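Trevor Haslam
@thaslam_cells
April 28, 2019

1/ Cable and power practice for small robot cells. I rewrote our shop rules after the Hisholm install and several people asked for them. Posting the parts that apply to a bench or cabinet-sized cell. Fenced industrial lines have their own documents and you should be reading those.

2/ Scope first. These are house rules. They sit underneath the machinery safety standards and your local electrical code. Where a house rule and a standard disagree, the standard wins and the house rule gets a revision.

3/ Power. Robot controller on its own outlet. Displays, lamps and chargers may share a strip. The controller never goes on that strip. A tripped strip should cost you a screen, and the arm should not notice.

4/ Strips are fixed to a surface, never left on the floor or on the work surface. Mount them outside the reach envelope with the tool fitted. People check reach with a bare flange and then bolt on a gripper. Check again after every tool change.

5/ Reach envelope means the swept volume of everything that moves: arm, tool, fingers fully open, plus the dress pack at its widest bow. Elsie Kershaw does ours by jogging at 2 percent speed with a foam collar on the wrist. Slow but it finds things the model misses.

6/ The model misses things because nobody draws cables in it. Our Lockwood cell passed simulation clean. In the real cell the dress pack touched a shelf edge on one move out of the whole program.

7/ Dress pack rules. Anchor at the base, at the elbow, and at the wrist. Leave enough slack for full wrist rotation in both directions. Keep the bend radius on the data sheet, measured at the tightest pose. Home pose tells you very little.

8/ No zip ties pulled tight on a moving bundle. Hook-and-loop wrap, snug, so you can still turn it by hand. A tight tie becomes the hinge point and the conductor fails right there.

9/ Static cables. Anything that does not move with the robot gets clipped at intervals of 200 mm or less. A sagging run is a snag hazard even if it sits outside the envelope today, because fixtures move and programs get edited.

10/ Cords with excess length get coiled and strapped, or swapped for a shorter cord. Swapping is better. We stock short cords for this and they cost less than the time spent arguing.

11/ Sharp corners on a flexible cord count as a defect. Rework it with a proper radius. Do the same where a cord is pushed into an inside corner between two panels – it gets pinched when someone shifts the panel.

12/ Wrist cameras. Two separate points. The camera connector needs strain relief on the tool side, and the camera view should be part of the inspection. Park the wrist in a few odd poses and look at what is near the tool. You will see the back and side of the cell from angles you would never crouch into.
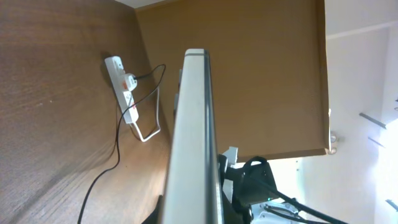

13/ Inspection interval. We do a visual every shift, and a hands-on check every 2 weeks: tug each clip, turn each wrap, look for polish marks on the jacket. Polish means rubbing. Move the cable before it wears through.

14/ Indicator lights. A green LED on a tool tells you whatever its manual says it tells you, and for many tools that is power and nothing more. It does not mean safe to reach in. Our cell card spells out the meaning of each light. If the card is missing, treat the cell as live.

15/ Reaching in. Stop the program, remove drive power, confirm on the pendant, then enter. Stored energy still counts. A gripper can hold spring or air pressure with the drives off.

16/ Labels. Both ends of every cable, same text, printed. Handwriting fades. We use cell number, device, function. The Fornine cells went in without labels and tracing one fault there took more than 9 hours.

17/ Records. One page per cell: outlet used, strip location, clip map, tool fitted, date of last reach check. It lives on the cell door, with a copy on the server. If the tool on the page differs from the tool on the arm, the cell is out of service until somebody fixes the page and redoes the check.

18/ Was asked about the Storkar carts. Same rules, with one addition. A cart gets a single supply cord with a locking connector, and that cord comes off before the cart is rolled. No second cord for the display.

19/ Known gap: nothing here covers battery tools on the wrist. Elsie has a draft and we plan to trial it in September. I will add it to this thread once it has been through a full inspection cycle.

20/ Corrections welcome, particularly on 9. The clip spacing came from our own benches and I would like to compare it with numbers from people running heavier cable.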